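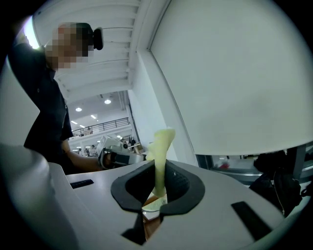
Dyeing with Kitchen Scraps: Can Onion Skins Make a Yellow That Lasts?

Project report by Larasati Purba and Colton MacPherson

Why we picked this

Colton's grandmother used to dye wool with whatever was left over from dinner, and her sweaters are still in use at his house. We wanted to know if we could get a good yellow out of things people throw away, and if that yellow would survive the wash. We thought it would take one afternoon. It took most of July and we loved nearly all of it!

What we used

Yellow onion skins came from the farm stand in Bloxham, where Beryl Pilkington saved us two big bags. We also tried carrot tops, turmeric and old tea bags. The cloth was plain white cotton, cut from one bedsheet so that every piece started out the same. Alum was our mordant (the stuff that helps color grab onto the fiber).

How we did it

First we scoured the cotton in hot water with washing soda. Skipping this gives you blotches, and we have a whole pile of blotchy squares from our first try to prove it. Then the cloth sat in the alum bath overnight.
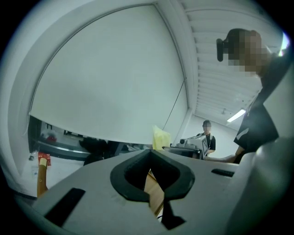 The next morning we simmered each dye pot for an hour, strained out the plant bits and put the cloth in. Onion skins smell wonderful for 15 minutes and then they smell like old soup. We stirred every few minutes, because cloth that sits folded takes the dye in stripes. Then everything was rinsed until the water ran clear and hung up in the shade.

For the wash test we cut each dyed piece in half, kept one half in a dark drawer and washed the other half 5 times with ordinary soap.

What we found

Turmeric was the brightest by far, a yellow so loud that it made us laugh, but it faded the fastest. Carrot tops gave a soft yellow with some green in it, very pretty, and held up better than we guessed. Tea made a warm tan. Onion skin was the winner: deep gold at the start and still gold after the last wash.
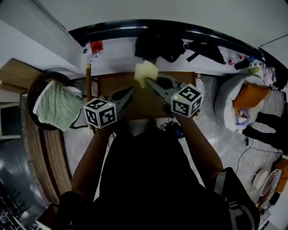

A crumpled pale yellow cloth held up over the table.

Graham Kettle, our science teacher, asked if the tap water mattered. Great question! The water in Rendon is hard, and minerals can shift a color. We ran the onion pot again with rainwater and the gold came out lighter and cleaner.

What we would change

We should have weighed the onion skins dry, since the second bag was damp and that threw off our amounts. We also never tested sunlight. Next time Larasati wants to tape strips to a south window for up to 4 weeks, and Colton wants to try wool.

Thanks to Dorothy Wragg for lending us her big steel pot and for not minding the smell.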